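Workshop Tips: Setting Up a Peg and Block Board for Recording Sessions

This site uses cookies to remember your settings. Accept / Manage

These notes cover the bench side of recording demonstrations for a learning system on a two-armed machine. They come from the small shop at Paltus in Prurnville. The software side is in the Brondell notes.

Cover the bench first. A dark, matt, finely patterned mat cuts glare and stops the board creeping. Hang black cloth behind the bench and pull it as flat as it will go. Small folds do no harm if the cloth is lit less than the bench.

Use a pale board with dark parts where you can. White frames on a white board are hard to pick out, and only their shadows give them away. If your lamp washes those shadows out, lower it to one side.

Move the board a little between recordings. We turn it by 5 degrees or less and shift it by no more than 2 cm. A board that never moves teaches the system one position and very little else.

Keep spare pegs in a lidded tin. A chipped peg should be thrown out, as it will bind in the hole and spoil the recording.

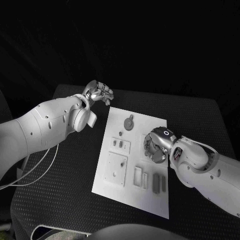
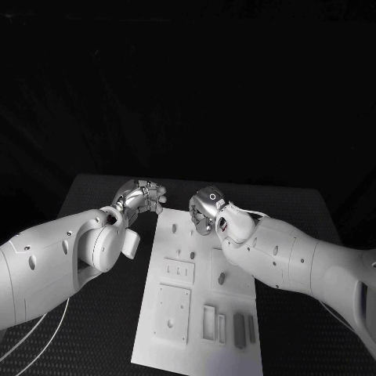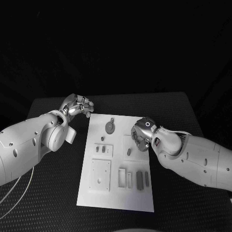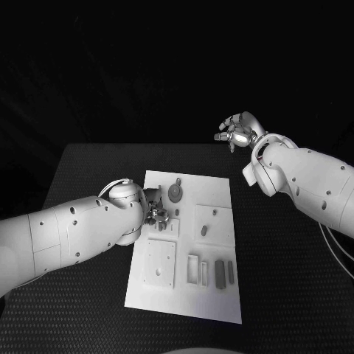
Two-arm bench with the white task board on a dark patterned surface.

Check cable slack before each batch. Move both arms through their full reach by hand control and watch the loops under the forearms. A loop that drags over the board will knock short pegs down.

Start and finish every recording with both hands clear of the parts. It makes trimming much quicker. Name the file before you start, with the part first and the attempt number second.

Keep failed attempts, but put them in their own folder. A dropped peg followed by a clean second try is useful. A recording in which the operator stopped to think is usually not, and can be deleted.

We plan for 300 recordings per board layout and expect to keep fewer. The last layout was closed at 115 after a frame cracked. Part-finished sets can still be used if the layout is written down, so draw it on paper before clearing the bench.

Wipe the board with a barely damp cloth at the end of the day. Solvent cleaners leave a shine.

Related tips
Cutting a bench mat to size
Deburring small printed parts
Labelling cables that all look the same
Storing recordings with Org

Contact | © Paltus 2021 | Back to top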